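The lights at Algate stayed on all night now, long white curves of them, and Ga-eun Ryu had stopped noticing. Seven minutes. Maeng wanted the table cleared before the Skallaver people came up, and she hadn't even found a box.

Cable first. No – leave the cable. Coiled already, someone had been neat about it. The flat white panel was the thing. Did it go back to Flaletti or stay here? No label. She'd asked twice in January and got a shrug both times.

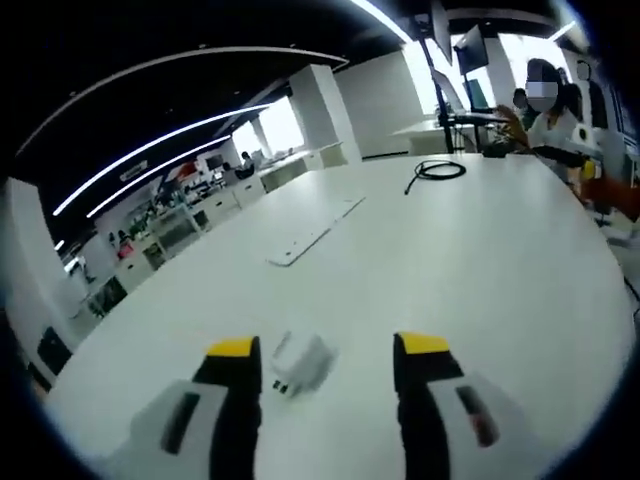
*The big table, Algate, before the Skallaver visit.*

She went the long way round the table, past the plant, past the two of them talking over there. Neither looked up. Fine. White panel on a white table, you could walk past it for a week. Maybe she had.

"Is it ours?" she said, to whoever.

"Is what ours?"

"The panel. The tray. Whatever it is."

A chair creaked. Somebody said ask Maeng, and somebody else said Maeng would only say ask Ga-eun, and her phone was buzzing in her pocket – lobby, they were in the lobby allready, they were early.

She put a hand on the edge of it. Lighter then she expected. Tucked it under her arm and went for the cabinets, first door, full, second door, full. Behind her the lift pinged.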